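Notebook, Malach sim bench — basket pick episodes
Apr 1, 2024
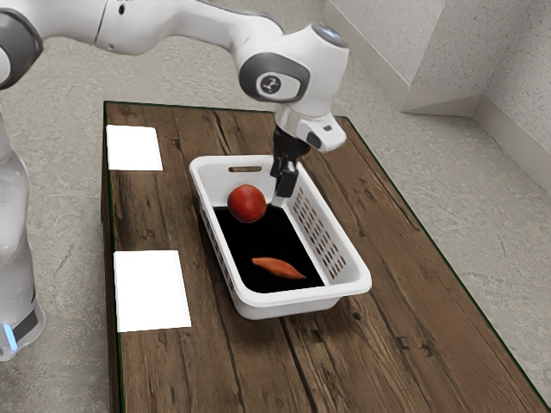 Picked up the basket task again this morning after leaving it alone for far too long, and I was pleased to find that the teleop bridge Mhairi Baird patched now holds its connection through a whole session. The goal for this round is plain enough: get a decent pile of demonstrations of taking one vegetable out of the basket and putting it on a pad, so the Dulavow policy has something to learn from besides the open-table picks it already does well. I kept the layout simple to begin with, just the tomato toward the far end and the sweet potato nearer the front, with the two white pads over on the left side of the table. What I keep running into is the right long wall, the one with the rows of slots. If I come down near the far right corner I have a finger just inside that wall and still have to travel over to the tomato, and that sideways move is where my demos get sloppy (I hesitate, I wiggle, and all of it goes straight into the data!).

Tally so far: 48 kept episodes from today, 9 thrown out. Most of the thrown-out ones were me brushing the rim on the way up. I went back and forth on whether to keep those, and Lewis Mowat thinks a few recoveries would do the policy good, so I moved them into the folder called "rim" and didn't delete anything. With today's lot the whole basket set stands at 1365, counting the old ones from before the collision mesh was fixed. I would like to retire those old ones eventually but we can't afford to yet.

Things I changed along the way, mostly so I remember:

Episode cap is now 300 steps. It was higher, and the extra was nearly all me sitting still at the end over the pad.

Basket yaw is randomized, but only a little. When I let it swing freely the Irano sampler kept giving me starts where the wrist had to fold up in an ugly way, and I lost patience with it.

Instruction text now names the item and the pad ("put the tomato on the far pad"). The old wording just said "the pad", and with two of them on the table that was asking for trouble.

The sweet potato is its own little puzzle. It's long and thin and I do much better closing across the middle than near a tapered end, where it tends to swing as I lift. Mhairi suggested turning the wrist before going down into the basket and not once I'm inside, and the last handful done that way look a good deal smoother on replay. I think I'll redo the early sweet potato ones — they aren't wrong exactly, but I wouldn't want anybody copying them.

Still to do: ask Lewis whether the Cairns machine is free for an overnight training run. Check that the black basket floor isn't throwing off the depth channel. Try both items in one episode, tomato first, and see if the step cap survives it. The second basket shape can wait until May.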